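Home testers wanted for the Geva countertop arm

Posted Tuesday, September 3, 2019

Hi! I'm Leonie Katene, and I run the home testing program at Skiltier. We make Geva, a kit with a robot arm and gripper meant for an ordinary kitchen counter, and I'm looking for people who'll let us put one in their kitchen and then tell me everything that's annoying about it.

I mean that last part. I've had plenty of polite feedback from people who like gadgets and want us to do well, and it's lovely to read, but it doesn't help me decide what to fix first. What helps is someone telling me they moved the arm twice to get at the bread and then gave up and ate cereal.

Geva does small pick-and-place jobs. You teach it a spot on the counter and a thing to pick up, and it tries to move the thing to the spot. It does not cook. It doesn't go near the stove while the stove is on, it doesn't hold knives, and it won't load your dishwasher (I get asked this weekly). The version going out to testers is the second one, with a softer gripper setting and a setup guide I rewrote from scratch after watching my own sister try to follow the old one.

You don't need to clear the place out for us. I'd much prefer a counter with the toaster oven on it and a towel thrown over the top, the paper towels where you always keep them, a lemon sitting out, the tea within reach. A kitchen that's been tidied for company teaches me very little.

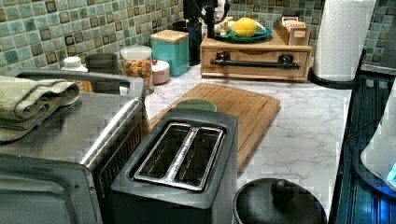

What you'd be doing

The test runs for two weeks. On the first day I come over with the kit, or Relten does (they're the local outfit that handles our installs), and we get the arm mounted and powered up. Please plan to be home for that. You'll choose where it goes, within the reach of the power cord and away from the sink, and we'll talk through what you want to try.

After that you do one session a day, 30 minutes each, on the days that suit you. You can skip two days without telling me. If you need to skip more, just send a text so I don't sit here wondering whether the app has crashed.

In each session you'll pick a card from the box that comes with the kit. Some cards are very plain: move a piece of fruit off a plate, put it in a bowl, put it back. Others ask you to make up a job of your own, and those are the ones I read first. Then you fill in a form on your phone. It has a couple of rating questions and one big blank space, and the blank space is where I'd like you to go wild.

About the toy food

Every kit comes with a bag of pretend fruit, and you'll use it for the whole first week. A plush banana with its peel hanging open is a surprisingly mean thing to ask a gripper to deal with — the peel goes one way and the banana goes the other. The quilted ones have their own problems. You also won't have to mop up a squashed peach on your first evening, and I think that's worth something.

In the second week you can swap in real things from your kitchen if you like, as long as they're not glass, not hot and not alive. (The last one is in the rules now. It was a hamster ball, everybody was fine, and I'm not going to say more about it.)

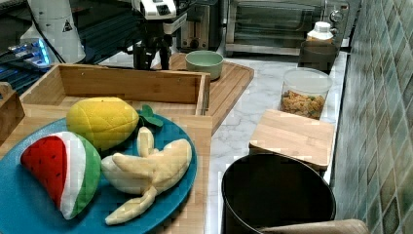 Plush fruit on the plate, the arm farther back by the toaster.

What it's like to have one around

I had a kit in my own kitchen over the summer, so let me give you the grumpy version. The arm takes up room. If you've got a small counter you'll be shuffling your canisters along the wall to make space, and the cables want to go exactly where you want to put a cup down. The kit comes with clips for them and the clips are okay. Not great! We're working on new ones.

It's also slow. We keep the speed down for home use and you can't turn it up, so a job you'd finish without thinking takes Geva long enough that you'll go do something else. I got into the habit of emptying the dishwasher while it was busy with a lemon.

And the good bits: teaching it a new spot is quick once you've got the knack, it stops when you bump it, and my neighbor's kids, who were banned from touching it, were perfectly happy to stand by the fridge and shout advice. I still like having it there. I just want it to be better at the boring parts, and for that I need kitchens that aren't mine.

Flat, open plates are easiest to begin with, so that's how the first few cards are set up.
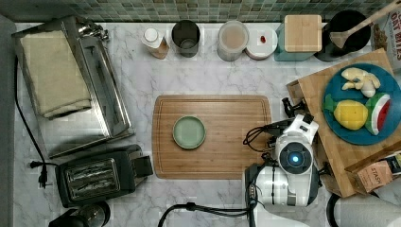

Once you're comfortable, start pushing things closer together and see where it gets muddled. Try a board with a groove in it. Try a plate with a rim next to one without. Write down what you expected to happen before you press start, even if it's only a word or two, and then write down what did. I read every form myself and I don't mind spelling mistakes, swearing, or one-line answers on a bad day.

Who I'm looking for

I have room for 40 households in this group. You'll need:

- to be 18 or over, and the person who mostly uses the kitchen
- a solid countertop with a free outlet nearby
- home wifi that reaches the kitchen
- to live close enough to McAlister that we can get to you if something breaks
- the okay from everyone else who lives with you

You don't need any technical background. If you build robots for a living, I'd love to chat, but this round isn't for you. Renters are welcome, and the mount clamps on with no drilling. Cats are usually fine. Toddlers who can reach the counter are a no for now, sorry.

If you have limited grip or reach, or you cook with one hand, please do apply. I'd like a good share of the places to go to people who might get real use out of this thing, and I'm happy to change the cards and the session length to suit you.

What you get

You'll be paid $218 for the two weeks, by check or transfer, in the week after we pick up the kit. If you drop out early you're paid for the days you did. There's also $100 off a Geva if you decide you want one when they go on sale, and no pressure at all on that. You keep the toy fruit.

We don't charge a deposit. If the arm breaks during normal use, that's our problem and you won't get a bill.

The gripper has a sensor on it, and session recordings are saved so our engineers can see what went wrong. It only records between start and stop. I'll go over the consent form with you in person before anything gets switched on, and you can ask me to delete a session for any reason, or for no reason.

How to apply

Fill in the short form on the Skiltier testers page and attach one photo of your counter, just as it is today. Tell me what you cook most often and the one kitchen chore you'd happily hand over. I'll call everyone who makes the shortlist, usually in the early evening, and installs start later in September. If forms aren't your thing, leave a message for Leonie at the Skiltier office on McAlister and I'll fill it in with you over the phone.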